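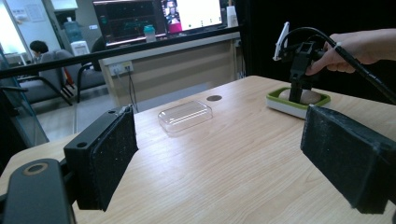
Themba Sibiya holds that a container should never be bought before the things that will go in it have been laid out on a table. Most people do the reverse. They buy boxes first, bring them home, and then look for something to fill them.

# Chapter 2: Small Containers and Open Trays

Chapter 1 dealt with shelves and drawers. This chapter moves down in size, to the items that sit on a table, a sink edge, or a counter and hold one or a few small things. Two types are covered: the closed box and the open dish.

## 2.1 Clear Boxes

A clear plastic box shows what is in it without being opened. That is its main advantage over a tin or a cardboard box. Its main fault is that it is easy to overlook. On a pale wooden table an empty clear box almost disappears, and people put papers on top of it or knock it to the floor. Students in the Morau workshop were asked to put a small label on one end of each box, even when the contents could be seen through the lid.

Rounded corners are easier to wipe out than square ones. Square corners waste less space in a drawer. For pins, clips, and buttons, choose the rounded kind.
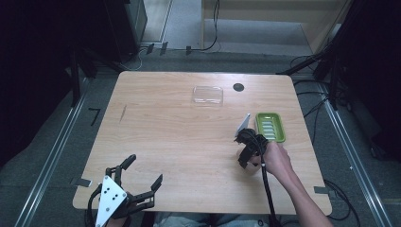 A box kept near the back of a table stays out of the way of the hands, but it should not cover a cable hole. Leave a hand's width between the two. The front of the table is working space and should be cleared at the end of each task.

## 2.2 Soap Dishes and Other Open Trays

A soap dish has one job, to keep the bar out of its own water. Ridges lift the soap so that air can reach the underside. A raised rim holds the drips. Where the rim is high and there is no drain, the dish has to be emptied by hand.

Away from the sink, the same dish can hold rings, keys, or a wet sponge. Apinya Limsakul's household survey in Botha, discussed in Section 2.4, recorded 1093 small containers, and 89 of them were soap dishes that had never held soap.

Bright colors are useful in an open tray. A lime-green dish is found quickly on a crowded counter, and it is less likely to be left behind when a room is packed up.

Before reading Section 2.3, clear one table at home and sort what was on it into two groups: things that need a lid and things that do not. Keep the list for the exercise on page 31.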